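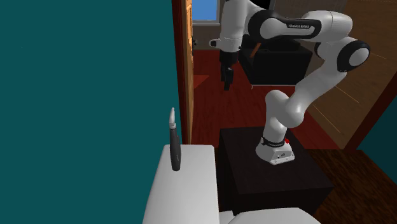 Franka Emika arm on a dark pedestal, computer render

Custom ROM build stops at the vendor image, missing proprietary files

parkimix_user
I synced the Salex tree for my Oda tablet and started a build. It compiles for a long time and then stops when it gets to the vendor image, saying 104 files are missing. I ran the extract script with the tablet plugged in and it finished without errors. The tablet is still on the stock firmware from February. Do I have to update it first, or can I copy the files from someone else's build?

lowbattery
Update the tablet first. The file list in the tree was changed after the February firmware, so the script looks for names that your version doesn't have. It skips those and doesn't tell you - the only trace is in extract.log. After the update, delete the old vendor folder and run the script again. My list has 393 entries and all of them came across. Then do a clean build, at least for the vendor part.

mtk_refugee
same problem here, i just copied the folder from a friend and it booted but no wifi. didn't look into it further

tree_sync
You don't need the tablet for this. Download the full stock package, unpack it and point the extract script at that folder. Check that the build number matches the one at the top of the file list. If you have the Lefèvre version of the tablet, use its own package - the modem files differ. Leave at least 10 GB free for unpacking.

Last updated: 2021-12-13
Viewed 1,658 times

Related
Oda tablet stuck on boot logo after flashing
How to resume a repo sync that timed out
Salex nightly: camera app closes on launch
Going back to stock firmware from a custom ROM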